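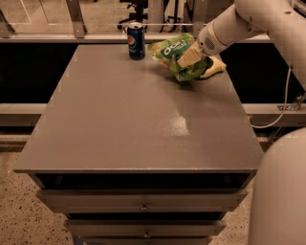
Gunhild Dalsgaard reckons most people buy the wrong gripper first and spend a year blaming the arm. She told me so before I'd even got my coat off, and I laughed, and then I remembered the thing sitting in my own workshop and stopped laughing.

I'd come to talk to her about the comparison she and Noémie Bouvier have been running at Cillitz, two grippers on the same white arm, same camera, same controller, same shopping. I've read plenty of gripper tests and they nearly all use blocks and cylinders. Theirs uses groceries. Drinks cans, snack bags, that sort of thing, picked off an ordinary cabinet with drawers in it.

"A can is easy," Gunhild said. "Everybody shows you a can. You know where the sides are and they stay there while you close on them. Then you hand it a bag of crisps and the whole shape changes the moment you touch it."

So which do they prefer? I wanted a straight answer (readers write in when I don't get one) and I very nearly got it. The first gripper is the Gikent, two stiff parallel jaws, quick and very repeatable. The other is the Millet, which has softer fingers and takes its time. Noémie did most of the trials and she's firmly a Millet person. Gunhild isn't so sure.

"It's lovely with bags," she said, "but I can't forgive how slow it is to open. You've put the thing down, you're finished, and you're stood there waiting for it to let go."

Noémie came in at about this point with tea and took issue with that straight away. According to her the slow release is a setting, and Gunhild has never changed it. There was a bit of back and forth here which I'll spare you, except to say that they looked it up while I drank my tea and Noémie was right.

I asked how many picks they'd done. It's 526 so far, across 16 different items, and Noémie has them all in one long spreadsheet with a comments column. I had a good read of the comments column. "Bag escaped sideways" comes up a lot. So does "pinched the seal", and there's a run of ten or so rows that just say "no", from an afternoon when the calibration had drifted and they hadn't spotted it yet.

The pinching is what interests her most. If you come down on a bag from above and catch only the crimped top edge, you can lift it nicely and then it swings about on the way to the box. Go lower and you get a better hold, but now you're squashing whatever's inside. "I wanted to find the height where you stop dropping them and haven't started making crumbs," she said. "With the Gikent I don't think that height exists. With the Millet there's a band of up to 10 millimetres where it's all fine."

That doesn't sound like much to me! But she says it's plenty, as long as the camera can tell you where the top of the bag is, and that took us on to cameras, where the two of them agree about everything and get quite cross together.

Shiny packaging is the trouble. The depth readings go to pieces on foil, and a glossy tabletop isn't much kinder under a ceiling light. They'd tried moving the lights, and they'd tried a second camera on the wrist, and the wrist one was the bigger help by a long way, even though it meant another cable to keep clear of the elbow. "Cables are half the job," said Gunhild. "I've lost more mornings to cables than to software." She'd like any maker listening to run them inside the arm, please.

The controller got a kinder write-up than I expected. They use the Tullasis, which I'd found fiddly when I had one on loan in July, and I said so. Noémie agreed the menus are dreadful. What she likes is that you can limit the closing force and it stays limited after a restart, and on her old one it didn't, and she had some very flat biscuits as a result.

I asked what I should do about my own gripper, being a stiff one and a bit of a bully with anything soft. Gunhild told me to try different finger pads before spending real money, wider ones with a bit of give, and to slow down the last part of the close. Noémie told me to sell it.

They're moving on to netted fruit next, with the Millet only, and Noémie has already bought the satsumas.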